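Home | News | People | Archive | Contact

Keeping the record: an interview with Hongmei Duan

Hongmei Duan has been responsible for the minute books of the Clultville Allotment Society since the society moved to its present site on Shi Lane. She is now preparing the full set for transfer to the town archive, and agreed to discuss the work with Valentin Pop for the members' pages.

The collection consists of 297 items. Most are bound minute books and rent ledgers, with a smaller number of loose plans, seed orders and letters. Mrs Duan had expected the work to take one winter. It is now in its third.

"The first difficulty was that the books had been kept in different houses," she said. "Each secretary took them home and stored them as he or she thought best. One set had been in a loft and another in a garden shed. The shed books were in better condition, which surprised me."

Asked what the earliest volumes contain, Mrs Duan explained that they deal almost entirely with water. The original site had a single standpipe for 40 plots, and the question of who might use it, and at what hour, occupied the members for the better part of a decade. A rule was eventually agreed that no plot holder should fill more than two cans while another was waiting. The rule remains in force, although the present site has taps at the end of every row.

"People laugh when I read it out at the annual meeting, but it has been applied," she said. "Severin Wieser was asked to put a can down only last June."

Mr Wieser, who holds a plot on the lower path, confirmed this. "It was a fair decision," he said. "I had three."

The ledgers have proved the more useful source for those researching family history. They give the name of each tenant, the rent paid and, in many cases, the crop. Enquiries reach the society from some 400 households a year, and Mrs Duan replies to each in writing. She does not charge, but asks that a copy of any photograph of the old site be sent in return. In this way the society has obtained its only known view of the first pavilion, which was lost in a gale.

The typed index is the part of the project to which she has given most thought. Entries are arranged by surname, then by plot, then by subject, and she has kept the spelling used in the original books even where it is plainly wrong.

"If a clerk wrote the same name four ways, all four go in," she said. "A grandchild may be looking for any one of them. I add a note to the form we believe to be correct - but I do not tidy the entry itself."

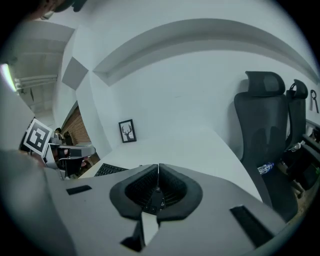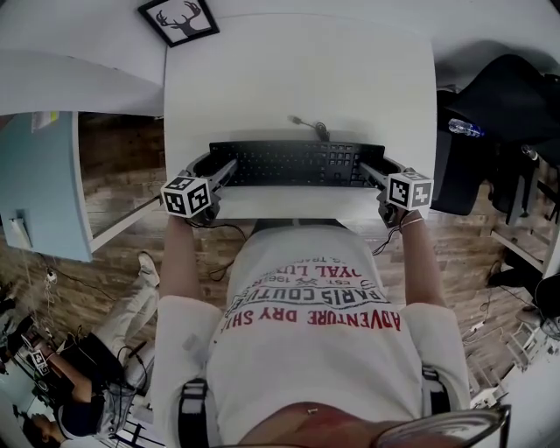
She was less certain how the letters should be treated. Several contain complaints about neighbours whose families still hold plots, and the society has decided that these should remain closed until both parties to a dispute have given up their tenancies. Mrs Duan supports the decision, though she regrets that the long correspondence over a walnut tree cannot yet be read by the membership.

"It is the best writing we have," she said. "Both gentlemen had clearly been well taught."

The society's assistant secretary, Qianru Kong, has read the proofs of the index and prepared a guide to the handwriting of the principal clerks. Ms Kong drew attention to one hand in particular, that of a clerk who used a long stroke for every final letter and abbreviated the names of vegetables. "It was some weeks before I understood that 'b.b.' was broad beans and 'b.bt.' was beetroot," she said. "After that the book could be read quite quickly."

The index at present stands at 1,000 entries and has reached the letter M. Members who hold old rent cards, show schedules or plans are asked to bring them to the pavilion on Saturday, where they will be copied and returned. Cards with no name on them are also wanted, as the plot number is often sufficient to identify the tenant.

Mrs Duan intends to continue her own tenancy once the transfer is complete. She grows leeks, chard and a late potato, and has recorded her sowings in a notebook of her own. Asked whether that too would pass to the archive, she said that it would need to be copied out first - the early pages had been left in the rain.

Reader comments (3)

Ximeng Yan: My grandfather had the plot beside the old standpipe and spoke of the two-can rule often. I have his rent cards and will bring them along.

Lower Path: Could the handwriting guide be made available to members? I have a show schedule I cannot make out.

S. Wieser: For the record, the third can was only half full.

Contact the Secretary | Copyright Clultville Allotment Society | Back to top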